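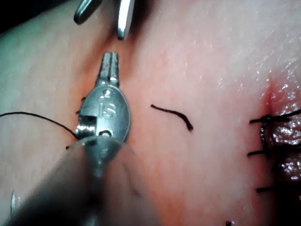 인쇄 | 이메일로 보내기

4장. 봉합 시연 모으기

3장에서 콘솔 연결까지 끝냈다고 치고 바로 갈게요. 이 장은 제가 Nusodholm 실습실에서 Morgan 기록기를 쓰면서 적어 둔 메모를 Nerys Ellis가 설명서 꼴로 묶어 준 거예요. 그래서 말투가 좀 들쭉날쭉합니다. 고치다 만 데도 있어요(특히 4.5절).

학습용 시연은 잘 꿰맨 것만 모으는 작업이 아니에요. 바늘을 다시 잡는 장면, 실이 엉켰다 풀리는 장면, 매듭을 조이다 멈추는 장면도 다 필요합니다. 첫 묶음 때 저는 예쁜 것만 골라 넘겼다가 모델이 바늘을 조금만 삐딱하게 물어도 얼어붙는 걸 보고 한참 머리를 싸맸어요. 여러분은 그러지 마세요!

4.1 시작하기 전에

준비물은 이렇습니다.

- Morgan 기록기와 전원 케이블
- Solldale 받침대, 조직을 고정할 핀
- 검은 봉합사와 곡침, 여분까지
- 식염수 분무기, 보푸라기 없는 천
- 시연 기록지(종이가 제일 빨라요, 진짜로)

1. 기록기를 켜고 초록 불이 들어올 때까지 기다립니다. 깜빡이는 동안에는 버튼을 눌러도 아무 일도 안 일어나요.

2. 저장 공간을 봅니다. 시연 300개를 한 묶음으로 잡으니까 한 묶음이 통째로 들어갈 자리가 있어야 해요. 모자라면 지난 묶음부터 Jorken 서버로 옮기세요.

3. 손목 카메라 렌즈를 닦습니다. 마른 천으로 한 번, 그다음 불빛에 비춰 보고 얼룩이 남았으면 한 번 더.

4. 조직을 받침대에 올리고 핀을 꽂습니다. 너무 팽팽하게 당기면 바늘이 들어가는 느낌이 실제와 많이 달라져요. Châu La는 손가락으로 눌러 보고 정하는데, 저는 그 감이 아직 없어서 핀 위치를 받침대에 연필로 표시해 둡니다.

5. 분무기로 표면을 가볍게 적십니다.

주의: 렌즈를 닦을 때는 반드시 팔의 구동을 먼저 끄세요. 기구가 닫히는 쪽에 손가락이 들어가면 크게 다칩니다.

참고: 표면이 반짝거리는 게 거슬린다고 조명을 확 낮추고 싶어질 텐데, 저는 그냥 둡니다. 조명을 바꿨으면 묶음 번호도 새로 따세요. 한 묶음 안에서 밝기가 휙 달라지면 나중에 따로 떼어 내느라 고생합니다.

4.2 시연 하나 기록하기

6. 콘솔에 앉아서 양쪽 기구를 화면 안으로 들여옵니다. 둘 다 보이는지 확인하고 잠깐 가만히 계세요. 이 멈춤이 시작 표시 노릇을 해요.

7. 왼쪽 페달을 밟아 기록을 시작합니다. 삑 소리가 한 번 납니다. 두 번 나면 이전 기록이 아직 안 닫힌 거니까 페달에서 발을 떼고 다시 하세요.

8. 바늘을 잡습니다. 잡는 위치가 마음에 안 들어도 기록을 끊지 말고 그대로 고쳐 잡으세요. 고쳐 잡는 동작이 데이터로는 아주 귀합니다.

9. 한 땀을 뜨고, 실을 당기고, 매듭을 짓고, 꼬리를 자릅니다. 평소 속도로요. 카메라 생각해서 천천히 하는 분이 꼭 계시는데, 그러면 모델도 느릿느릿 배웁니다.

10. 오른쪽 페달로 기록을 닫고 기록지에 번호와 결과를 적습니다. 결과 칸에는 '완료', '중단', '애매' 가운데 하나만요.

주의: 바늘을 놓쳤는데 화면에서 안 보이면 기록을 닫고 구동도 끈 다음 찾으세요. 기록을 돌린 채로 손을 넣지 마세요.

참고: '애매'를 아끼지 마세요. 뭐가 애매했는지는 옆에 한 줄만 적어 두면 됩니다. "꼬리가 짧음", "실이 관절에 걸린 듯" 정도면 충분해요. 길게 쓰면 Amerley Essien이 읽다가 한숨을 쉽니다(제가 들었어요).

4.3 시작 상태 적기
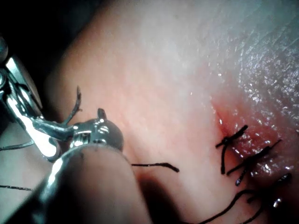

시작 상태 칸은 많이들 건너뛰는데, 저는 이 설명서에서 딱 한 절만 읽어야 한다면 여기를 읽으라고 하고 싶어요. 똑같은 '실 당기기'라도 어디서 출발했느냐에 따라 전혀 다른 예가 되거든요. 기구가 어떤 상태인지부터 쓰고, 그다음에 실, 그다음에 상처 쪽으로 넘어가면 빠뜨리는 게 줄어요. 예를 들면 "바늘 물고 있음, 실은 턱에서 오른쪽으로 뻗음, 끝이 풀려 있음, 절개선에 닫힌 땀 셋", 저라면 이만큼 적습니다. 그리고 왼쪽 아래처럼 축이 렌즈에 바짝 붙어 흐릿하게 조직을 가리는 구역이 생기면 '가림' 칸에도 표시하세요. 그 뒤에 뭐가 있는지는 추측해서 적지 않습니다. 안 보이면 '모름'이에요.

11. Jorken에서 방금 닫은 기록을 열고 첫 장면에 멈춥니다.

12. '바늘' 항목에서 '물고 있음', '놓여 있음', '안 보임' 가운데 고릅니다.

13. '실' 항목을 채웁니다. 기구에 이어진 실과 따로 떨어진 실 조각은 꼭 나눠서 표시하세요. 잘린 조각을 이어진 실로 표시해 두면 모델이 엉뚱한 걸 집으러 갑니다. 제가 본 실패 가운데 제일 허무한 쪽이었어요.

14. '닫힌 땀' 수를 적습니다. 이 숫자는 봉합이 어디까지 왔는지 알려 주는 칸이라, 매듭만 세고 아직 안 조인 고리는 빼야 합니다.

15. 저장을 누릅니다. 자동 저장은 없습니다. 네, 저도 불만이에요.

참고: 실 조각이 남아 있는 상태에서 시작한 기록도 버리지 마세요. 매번 깨끗하게 치우고 시작하면 모델이 깨끗한 조직밖에 모릅니다. 대신 기록지에 '잔여 실 있음'이라고 써 주세요. Berwyn Probert는 치우고 시작한 것과 안 치운 것을 번갈아 기록하던데, 저도 10월부터 따라 하고 있습니다. 꽤 괜찮아요!

4.4 구간 나누기

한 시연은 구간으로 잘라 둡니다. 우리가 쓰는 이름은 '잡기', '찌르기', '빼기', '당기기', '매듭', '자르기'예요. 이름을 새로 만들고 싶은 마음은 이해하지만 참아 주세요. 한때 '살짝 당기기'와 '당기기'가 같이 돌아다녀서 합치느라 오후를 통째로 날렸습니다.

16. 구간 경계는 기구가 방향을 바꾸는 순간에 찍습니다. 바늘이 조직에 닿는 순간은 '찌르기'의 시작이고요.

17. 경계가 헷갈리면 앞쪽으로 당겨 찍습니다. 둘이서 나눠 라벨을 붙일 때 이 규칙 하나만 맞춰도 어긋남이 확 줄어요.

18. 고쳐 잡기는 횟수와 상관없이 전부 '잡기'에 넣습니다.

19. 손이 멈춰 있는 시간은 앞 구간에 붙입니다. 단, 6번의 시작 멈춤은 잘라 내지 말고 그대로 두세요.

주의: 라벨을 고친 뒤에는 원본을 덮어쓰지 말고 새 판으로 저장하세요. 원본 복구는 Elin Wynne만 할 수 있고, 늘 자리에 있는 게 아닙니다.

4.5 얼마나 모아야 하나

제일 많이 받는 질문이에요. 우리 기준으로는 600개부터 첫 학습을 돌려 보고, 2,000개가 되면 평가용을 따로 뗍니다. 다른 조직이나 다른 바늘을 쓴다면 그대로 안 맞을 수 있어요. 한 사람이 몰아서 하는 것보다 손이 다른 사람 3명이 나눠 하는 쪽을 권합니다. 제 시연만 넣고 돌린 모델은 제 나쁜 버릇(매듭 짓기 전에 실을 한 번 톡 치는 것)까지 그대로 따라 해서 다들 웃었어요.

20. 하루 분량이 끝나면 기록지 번호와 Jorken의 파일 수를 맞춰 봅니다. 안 맞으면 대개 7번의 삑 소리 두 번이 범인이에요.

21. '중단' 기록도 같이 올립니다. 폴더만 따로 쓰세요.

22. 기구를 열린 자세로 빼서 세척으로 넘기고, 턱 안쪽 홈과 손목 관절에 실 부스러기가 끼지 않았는지 확대경으로 봅니다.

23. 기록기는 초록 불이 꺼진 다음에 전원을 뽑습니다.

팔 보정이 틀어진 것 같으면 여기서 더 모으지 말고 5장의 보정 점검으로 넘어가세요. 틀어진 채로 모은 묶음은 따로 표시해서 남겨 두면 되고, 처리 방법은 5.2절에 있습니다.

인쇄 | 이메일로 보내기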